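Imprimir | Enviar por e-mail

1/ Ok, gente, prometi contar como foi trocar o café da manhã de padaria por café da manhã em casa e vou contar tudo. Senta que é longo (e tem planilha, claro que tem planilha).

2/ Contexto: em maio do ano passado fui olhar a fatura e quase caí da cadeira. R$ 1752 na Padaria Caron em poucos meses. Mil setecentos e cinquenta e dois reais de pão na chapa e média!!! Eu amo a Caron, o pão deles é maravilhoso, mas não dá.

3/ Primeira tentativa: acordar mais cedo. Durou uma semana. Eu não sou essa pessoa e já fiz as pazes com isso.

4/ Segunda tentativa: deixar tudo encaminhado à noite. Mesa posta, pó do café na cafeteira, fruta lavada. Mudou a minha vida. De manhã eu só aperto botão e reclamo do frio.

5/ Sobre a cafeteira: comprei uma Plilletti usada, quase R$ 28 de frete e o resto em troca de uma estante que eu queria desovar fazia tempo. Faz um barulho de trator, mas o café sai ótimo.
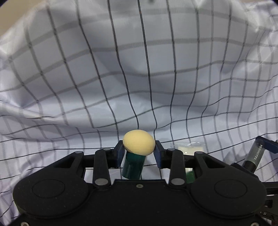 6/ Aí veio a fase do pão. Fiz fermento natural, dei comida pra ele, esqueci dele atrás da geladeira, chorei um pouco. Hoje compro o integral da Brultance, corto em fatias e congelo. Vai direto pra torradeira, fica crocante por fora e pronto.

7/ Coisas que repito toda semana e não enjoo: tapioca com queijo coalho, mamão com limão, iogurte com granola, cuscuz com manteiga (MUITA manteiga). No domingo tem bolo de fubá, e segunda também, se sobrar.

8/ O que não funcionou de jeito nenhum: vitamina verde. Tentei com couve, tentei com espinafre, tentei com força de vontade. Fica pra vocês.

9/ E uma dica de quem errou bastante: não compre granola de saco gigante. A minha murchou toda na área de serviço e eu comi até o fim por puro orgulho.

10/ Ainda vou na Caron no sábado, tá? Sento lá fora, peço o pão na chapa bem passado e fico vendo os cachorros do bairro passarem. Agora virou passeio, e acho que até ficou mais gostoso.

11/ Amanhã posto a receita do bolo de fubá, que já me pediram três vezes. É a da lateral da caixa, com uma colher de erva-doce a mais.

fevereiro de 2025

Comentários

bia_do_cuscuz: muita manteiga é o único jeito certo

marmitaefe: Qual modelo da Plilletti? A minha vaza por baixo e já troquei a borracha

quintal.da.lu: congelar o pão fatiado salvou meu casamento kkkk

rafa_pingado: vitamina verde com abacaxi e hortelã dá certo, tenta de novo!!

Leia também
Testei o moedor manual da Idasent por um mês
Geladeira pequena: como organizo a minha
Tapioca que não quebra
Bolo de caneca, uma retratação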